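The drawer where everything goes

Posted 13 Jan 2019 by Mayuree Thongdee
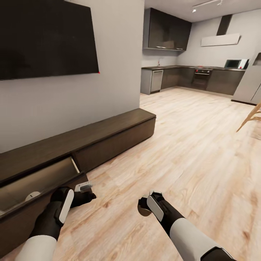
My husband says that a family can be known by its drawers. In December I decided to learn if this is true, and I started to put in order all the papers and small things that we have collected since we moved to Premthorpe. I thought it would take one evening. It took 12 evenings, and I am still not fully finished.

I should explain first how I grew up. In my mother's house there was one tin box for documents, and everything else had to be used, given away or repaired. We did not have many things, so it was easy to know where they were. When I came to live here I brought two suitcases, and I remember that I felt very light. I could have told you the place of every sock.

Now I own 8 different chargers and I do not know to which devices they belong. One of them has a plug so small that I needed my glasses to see its shape. I tried it in the old camera, in the toothbrush and in my son's music player, and it fits none of them. I put it back. I am ashamed to write this, but I was afraid that I would throw it away and the next morning I would find the device.

The papers were worse. We had kept every electricity bill, also from the apartment before this one. We had the instructions for a washing machine which we sold. There was a guarantee for a lamp called Workedik, valid for 60 months, and I can say that the lamp did not live so long. I also found a postcard from my aunt which I had never answered. She wrote to ask if the winter here was very cold. I sat on the floor with this postcard for a long time, and then I called her. She did not remember sending it, but we talked until my tea was cold, and she told me that the mango tree behind her house was finally cut down. I had climbed this tree as a child and I did not know that it was sick.

My method, if I can call it so, was simple. I took one drawer in one evening, never two. I emptied it fully and wiped it. Then I put back only the things that I could name and say what they are for. The rest went into a shoe box with the date written on the lid. If we do not open the box before summer, my husband will carry it out and I will not look.

I tried to make my son do the same in his room. He is fourteen and he told me that he has his own system. His system is that he knows which pile a thing is in. I tested him with the scissors and he found them faster than I did with mine in the kitchen, so I closed the door and went away.

A colleague recommended me to buy dividers, the kind with many little walls. I went to Plillano to look at them and I came home with a candle and a pack of 500 paper clips. Please do not ask me why. I have cut dividers from cereal boxes instead, and they work well, although one of them has a rabbit on it.

What remains is the cupboard in the hall. There are winter boots in it, and behind the boots there is a bag which belongs to my mother-in-law, and I do not feel that I have the right to open it. She is coming to visit us soon. I will put the bag on her bed with a cup of coffee beside it, and then I will go out to buy bread.

If you know which device has a very small plug with one flat side, please write to me in the comments.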